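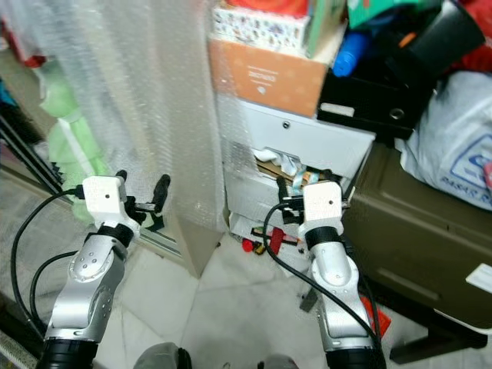 The storage corner, August.

2026-08-10

I have been trying to give things away for most of the summer, and I'd like to report that it is harder than buying them ever was.

The plan was simple. We're moving to a smaller place in January, so anything we haven't touched since the last move goes. My brother-in-law Segundo, who has moved eleven times and owns a single good pan, told me to do it all in a weekend. Segundo also thinks you can drive to the coast and back before lunch.

I started with the books because I thought they'd be easy. I had 167 of them in boxes, most of which I had already carried up one flight of stairs and down another without opening. The used bookstore took 2. The man at the counter was very kind about it. He held up a travel guide to a country that has since changed its currency and said, "We do see a lot of these."

Then I listed the bread machine online. Free, works fine, pick up any evening. Within an hour I had messages from strangers asking if it worked, if it was free, and if I could bring it to them. One woman wanted to know if I would throw in some flour. A man named Duván said he was on his way, and I believe he still is. I sat on the front steps until dark holding a bread machine like somebody waiting for a bus.

My wife's approach is to not ask. She puts a thing on the curb, goes inside, and doesn't look out the window. I look out the window. I watched a couple stop in front of our old floor lamp, discuss it at length, plug their phone charger into nothing, and walk on. I was hurt. That was a perfectly decent lamp in the year we bought it.

The piece I can't settle is my father's slide projector. I don't have a screen for it, and the slides themselves went to my sister, who had them scanned and put the box back under her bed. It weighs as much as a dog. I've offered it to Brayan, who likes old machines, and he said he'd think about it in the voice people use when they've finished thinking. So it's in the keep pile, next to the bread machine, which I've started using again. The loaves come out with a hole in the bottom from the paddle. I'd forgotten that, and it's probably why I stopped.

As of this morning the keep pile is bigger than the other one. Segundo is coming over to look at it and has asked me not to be in the room. If anyone reading this wants a travel guide, I have the whole set.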